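Home | Reviews | Movie Nights | FAQ | Contact

Lelport Late Movie Club: Your Questions Answered

We get a lot of the same questions every September when the new season of screenings starts up, so I've finally sat down and put the answers in one place. Some of them go on a bit. Get yourself a coffee!

What kind of movies do you show?

Mostly the ones that got a rough ride the first time around. Creature features, made-for-cable disaster pictures, space operas shot in somebody's quarry, that sort of thing. We do slip in a real classic now and then, and last season we even ran a musical (never again, or at least not one that long). If it has a monster made of foam rubber and everybody on screen is taking it seriously, there's a very good chance it's already on our list.

Do I have to like bad movies?

Not at all, and I'd gently argue with the word "bad" anyway. A lot of these pictures were made by people with very little money and a great deal of nerve, and you can feel it when you watch them with a crowd. We've had folks come in rolling their eyes and go home wanting to talk about the lighting.
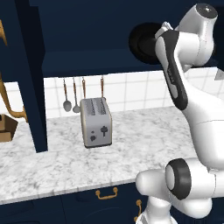
That said, some of them really are dreadful, and we'll tell you so on the schedule. A single star next to the title means the club enjoyed it but can't defend it.

Where do you meet, and when do the doors open?

We're in the old Drititz Theater, up the side stairs past the ticket window. Doors open at 6:30 and the movie starts at 7:15, or as near to it as we can manage once everyone has found a seat and said hello. There's an elevator at the back of the lobby if the stairs are a bother. Just ask at the window and they'll send you the right way.

How much does it cost?

Tickets are $8 at the door, or you can buy a season pass for $33. The pass covers every regular screening but not the all-night marathon, which has its own ticket. Kids under 12 get in free with a grown-up, though please check the rating first. I've had one or two awkward conversations in the lobby over the years and would love to skip the next one.

How many seats are there?

The main floor and balcony together hold 658, so you will get in. We usually rope off the balcony to keep everybody together, because a comedy played to scattered people in a big room can feel awfully lonely. If you'd like to sit up there anyway, come and find one of us before the lights go down.

Can I talk during the movie?

Depends on the night. Screenings marked "Loud" on the schedule are for heckling, singing, groaning at the dialogue and cheering for the giant crab. Everything else is a quiet show, and we do mean quiet. Please look before you come, whichever kind you prefer.

Can I bring food?

Yes, within reason! Sandwiches, cookies and popcorn from home are all fine. Hot dinners with a strong smell are harder on your neighbors, so eat those beforehand if you can. The lobby stand sells sodas and candy, and what they take in goes toward the heating bill. 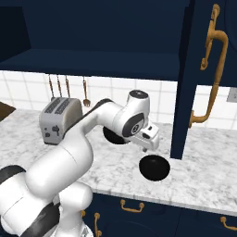
How do you pick the movies?

Members send in titles over the summer and we vote. Each member can put forward up to 4, and you're welcome to campaign for yours. The Holzer double bill that so many of you loved came about that way, after two years of very patient lobbying from the back row.

Will you ever show the Flamex trilogy?

I get this one more than any other. We've shown the first and would happily show the second, but we haven't tracked down a copy of the third that's fit to project. The one we borrowed had the reels out of order and no sound for most of the volcano chase. If you have a lead on a better print, please write to us.

I left something behind. What should I do?

Call the ticket window in the afternoon, any time after 2:00. They keep a box under the counter for scarves, umbrellas and single gloves, and they hang on to things until the end of the season.

14 comments | 27 shares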